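Empties: what a household keeps when the contents are gone
Project report by Ayanda Radebe
Odbridge College, Home and Materials Studies, second year
Submitted Mar 25, 2023

Where the idea came from

I should begin with my grandmother, because everybody who has heard me talk about this project has had to hear about her first. She never threw away a jar in her life. Buttons lived in one, rice in another, and there was a very tall one on top of the fridge which held other people's keys, and which we were not allowed to touch. When I moved to Odbridge to study I brought four of her jars with me wrapped in jumpers, and by the end of my first term I had a whole shelf of my own, plus a drawer full of lids that fitted nothing at all.

So when our tutor asked us in January to choose "an ordinary thing that a home does" and look at it properly, I knew straight away what mine would be. I wanted to find out which empty containers people keep, which ones they let go, and what makes the difference. It sounds a small question, and I did worry that it was too small, but I have ended up with far more notes than I can fit in here (my flatmates will tell you about the notes!).

What I set out to do

I wrote down two aims at the start and I have tried to stick to them.

The first was to look at what happens to bottles, jars and bags between being emptied and either being used again or leaving the house. The second was to try out a simple way of sorting them that a busy household could manage without buying anything. I was quite firm with myself about the not buying anything part. There are lovely storage sets in the shops, and I stood in front of a Fusberg display for far too long one afternoon, but a project about keeping old containers that ends with a trolley full of new ones would have been a bit silly.

How I went about it

I asked 20 households to help me, mostly neighbours on my street, people from my course and a few families my aunt knows. Each one got a sheet of paper to stick up in the kitchen, with room to write down every container they emptied and what they did with it. I asked them to keep it going for 30 days. I then visited as many as would have me, drank a great deal of tea, and talked through the sheets with whoever had done most of the filling in.

The sheets came back in every possible state. One had been used as a shopping list halfway down, and one was so neatly ruled that I felt ashamed of my own. Between them they gave me 1,838 entries, which I typed up over two long weekends with the radio on. I had not expected anything like that many, and if I were doing it again I would ask somebody to help with the typing.

Alongside the sheets I did sorting sessions at a table, using containers that had been saved up. The way of working was always the same. Everything came out of the cupboard or the bag it had been living in and went on to the table together. Lids were separated from bodies. Then each body was laid on its side with its mouth towards me, and I looked into it before I made up my mind about anything.

I know that last step looks fussy written down, but it was the most useful habit I picked up in the whole project. A jar standing upright on a shelf can look perfectly respectable and still have a ring of something at the bottom. Laid down, you look straight along it, and you also get a good view of the neck, which matters a great deal more than I had realised. The size of the opening decides nearly everything about what a container can be used for afterwards.
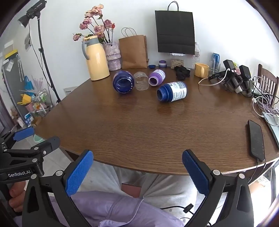
Take the difference between a wide jar and a bottle with a narrow threaded neck. A wide mouth lets a hand or a spoon in, so the jar can go on to hold oats, pegs, dog biscuits or almost anything dry. It can be washed with an ordinary cloth. Supplement bottles are another matter. They are sturdy little things and people are very reluctant to part with them, but when I asked what they were going to be used for I mostly got a long pause, followed by "screws" or "something for the car". A great many of them were sitting in cupboards waiting for screws.

Labels came up again and again too. Several people told me that they would keep a bottle gladly if the paper came off in one piece, and would get rid of the very same bottle if it left a sticky patch. Mrs down-the-road (she asked me to leave her name out) has a method with cooking oil and an old bank card which I have tried and can recommend, though you do want to do it over newspaper. There is also the matter of old labels giving the wrong idea. If a supplement bottle is going to hold anything different, the printing really ought to come off or be covered over, particularly where there are children in the house, and I have put this in my recommendations further down.

Lids

Lids deserve a section of their own. At nearly every visit the lids were kept apart from the things they belonged to, and for perfectly sensible reasons: they dry better that way, they stack, and they take up less room. The trouble starts when the body goes and the lid stays. I came to think of this as lid drift, and once I had given it a name I saw it everywhere, including in my own kitchen.

My approach at the table was to put lids well back, behind the containers, and to bring each one forward only when its body had been chosen. Anything left at the back at the end had no partner and could go. It is a little heartbreaking to part with a good screw cap, I do understand. But a cap with no bottle is only taking up space, and I was strict about it by the third session, if not by the first.

Clear or coloured

I had guessed that people would prefer clear containers to coloured ones, and for food that was certainly the case. You can see what is in a clear tub and how much is left, so you neither run out nor buy a second packet by mistake. Flaky or powdery things did especially well in clear tubs with a clasp, and people spoke of these with real affection.

Coloured jars, though, had their supporters. The dark blue and purple ones were often kept simply for being nice to look at, and I don't think that should be sniffed at. One gentleman keeps a dark jar on his windowsill for the way the light comes through in the morning and has no plans to put anything in it. I wrote that down under "in use", after some thought, and I stand by it.

Paper bags

I had not meant to include bags at all. They crept in, as they do, because a paper bag is where so many of the other empties end up living. Bags with proper handles were kept in almost every house, folded flat, usually inside another bag of the same sort. The smart ones with cord handles tended to be saved for giving presents in, and some had been round the same family several times. The plain brown ones with twisted paper handles did the hard work: carrying bottles out to the recycling, taking clothes to the charity shop, bringing vegetables home.

For sorting I found that two open bags standing at the back of the table were a real help, one for going and one for passing on to somebody else. I did try boxes first. Bags were easier, mainly because I could pick them up and leave with them before I changed my mind.

What did not go well

I should own up to a few things. My sheet had no space for containers that were kept and then thrown out a week later, so those are muddled in with the kept ones and I can't separate them now. I also asked people to write down "jar" or "bottle" without saying what I meant by either, and there was a lively disagreement in one house over a thing that I would have called a tub. And all my households are within a bus ride of each other, so what I have found out is about Odbridge and I would not want to claim much beyond it.

I had hoped to compare old habits with new by visiting the Van der Merwe packing works, where I was told there was a small display of returned jars in the front office. It was closed for painting on the day I went. I had a very nice walk back along the canal instead.

Recommendations

Lay empties on their sides and look inside before deciding.
Keep a body and its lid together from the moment both are dry.
Take off or cover the label on any bottle that will hold something new.
Use wide-mouthed clear containers for dry food.
Give narrow bottles one month to find a job.
Leave the bags open while you sort, and take them out of the house the same day.

Thanks

I am very grateful to all the households who put up with my sheets and my questions, and to my flatmates, who have not been able to use the table as freely as they would have liked this term. Our neighbours at Nison, the café on the corner, saved their empties for me for weeks and would not take anything for it, so I took them a cake. They have kept the tin, and I have told them they are welcome to it.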